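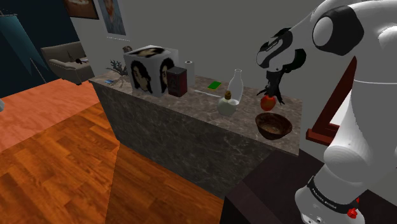 Progress report to Zukport, household chores program
Work package 2: clearing and putting away on a kitchen counter
Prepared by Tapio Nurmi, Promow

1. Status

Work package 2 is on schedule. The simulation phase closed in March as planned. The hardware phase has begun on the bench but has produced no results we are willing to report yet. All figures below come from simulation and should be read that way.

The question set by Zukport was whether a single fixed arm can clear a counter of ordinary household objects without a person stepping in. Our answer at this point is a partial yes for rigid objects of moderate size, and no for most of the rest.

2. Work done in the period

We ran 2,801 simulated trials. Each trial asks the arm to pick up one named object from a cluttered counter and put it in a named place, such as fruit into a bowl. Counter layout, lighting and starting position of the arm were varied between trials. The room layouts were built by Parisi under the existing subcontract, and Parisi has now delivered all of them.

A trial counts as failed if the object is dropped, if it comes to rest outside the target, or if any other object is knocked over. The last condition was added at Zukport's request. It is strict, but a machine that puts the apple away and breaks a bottle has not done the chore.

Under these rules 444 trials failed. The remainder were completed without intervention.

3. Where it fails

Failures are not spread evenly. Round fruit is handled well once the fingers close at or below the widest point. Thin flat objects lying on a hard surface are the main problem: the fingers cannot get under an edge, and the planner has no routine for sliding an object to the side of the counter first. Pens and cards fall in this group.

The second group is tall glassware. The grasp is usually sound, but the forearm sweeps a wide path on the way out and touches a neighbor. Nearly 260 of the failures were collisions of this type. Slowing the arm does not help, as the path is the same. A change to the path planner is in test.

The third group is placement. The gripper sometimes opens too high over the bowl, and the fruit rolls off the rim. We have lowered the release height and will rerun the affected trials.

4. Comparison with a person

We have not run a formal comparison. Informally, a person clears a counter of this kind several times faster and does not need to be told where the bowl is. Cycle time is not a target in this work package, but it will decide whether anyone wants the result, and we suggest it be added to the next one.

5. Risks

Contact with glass and soft packaging is modeled crudely in the simulator. We expect the hardware failure rate to be higher – how much higher is unknown. The Clurine force sensors ordered for the wrist are 9 weeks late. Until they arrive, bench work is limited to unbreakable objects.

6. Next period

- Finish the path planner change and repeat the glassware trials.
- Add a slide-to-edge routine for flat objects.
- Begin bench trials with plastic fruit and bowls.
- Agree with Zukport on a cycle time measure.

No change to the budget is requested.

Last updated: 05/06/2023

Related items
Work package 1: final report
Work package 2: trial rules and failure definitions
Parisi room layouts: delivery note
Work package 3: draft scope, shop-floor shelving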